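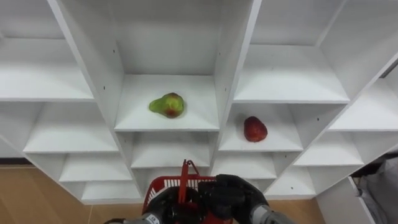
Fruit night, Brimusmont. Pear, apple, basket.

I signed up for the Joreck on a Wednesday, mostly because of my knees. I'm 63 and I write the household page for a paper so small you can read it waiting for toast. When Cemton wrote offering a week's trial of their home help at $68 a week, I said yes before I'd finished the email. I'd have said yes to a better mop, too!

It came with a manual of 39 pages and two technicians in socks, and we put it in the spare room at my sister's place because mine has stairs. The spare room has the bed, the white cube bookshelf she never got around to filling, and enough bare floor for a robot to turn around in if it's careful.

It was careful. I'll give it that straight off.

"What do you want it to pick up?" the taller technician asked me.

I'd been expecting something grander. I said I didn't know, what did people usually want picked up? He said socks, remotes, pills that had rolled under things. My sister went off to the kitchen and came back with her arms full of fruit, and that was the end of that discussion.

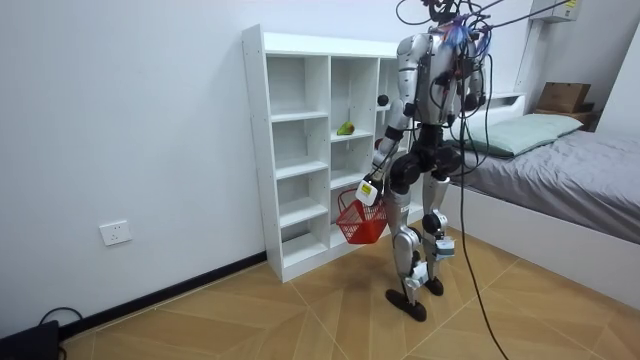 SHORT FICTION

You don't expect the back of it, is the thing. The brochure is all front – friendly silver chest, nice light. Then it walks past you and there are cables coming out the top of its neck, little blue and red and purple wires in with the black, and it looks like somebody who's dressed in a hurry. I warmed to it. I've gone to weddings like that.

It stood at the bookshelf with my sister's red shopping basket hanging from its left hand, and it didn't do anything. I looked at the pear. The robot, I suppose, looked at the pear. My sister looked at me.

"Is it broken?" she whispered.

"It's choosing," I whispered back, as if I had any idea.

I should say that we don't get on brilliantly, my sister and I. We're fine at Christmas. We fell out over Mum's house in Venkataraman Street, then we fell back in again, sort of, and ever since we've been very polite about each other's cooking. I hadn't sat on the edge of that bed next to her in years. But there's only the one place to sit in that room, so we sat, and we watched a machine think about a pear.

My notebook for that evening says: "Quieter than dishwasher. Slower than me. Slower than Mum." I underlined Mum, because my sister had read it over my shoulder and snorted, and I wanted to keep that.

She got her phone out and asked the technician if she could see what it saw. He had the feed up on his laptop and turned it around for us. It's a funny thing, looking down out of someone else's head. You feel taller, and you keep wanting to scratch your nose with the wrong hand.
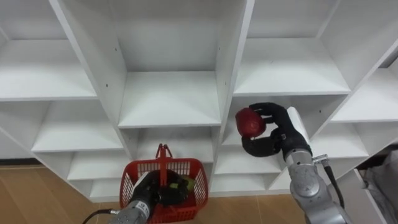

The apple, as seen by the Joreck, with its other hand already in the basket.

"It's got its fingers in the fruit," my sister said. "Mum used to do that. At the shops! Rummaging!"

She did, too. One hand down in the basket guarding whatever she'd already got, the other one going for the next thing, and heaven help the greengrocer if there was a soft side. I'd forgotten all about it. I said so, and my sister said she hadn't, she thought of it every time she bought a peach, and then neither of us said anything for a bit.

The technician asked if we'd like to set up another round. We both said yes at once. I took the pear, she took a strawberry the size of a doorknob and a mangosteen she'd been saving for herself, and we argued over who got which cube. She put hers one above the other. I said that was showing off.
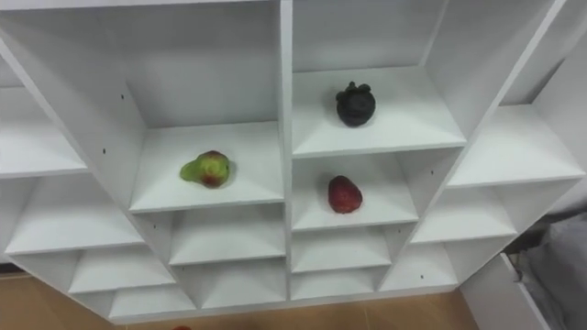 What I told the paper

I gave the Joreck 7 out of 10. It's gentle, it's good company in its way, and it'll suit anyone who drops things and isn't in a rush to have them back. I took marks off for the cables and for the manual, which has a whole chapter on rugs. I wrote that $68 was fair for the week but I'd want to think about it for a year.

The editor rang and asked could I add a line on whether I'd have one myself. I said I'd let her know.

Cemton came for it the following week. I went over to my sister's to sign the form, then stayed to help her shift the bed, and she cut up the mangosteen and gave me the bigger half. She'd bought another one as well. It was on the bookshelf, in its old spot.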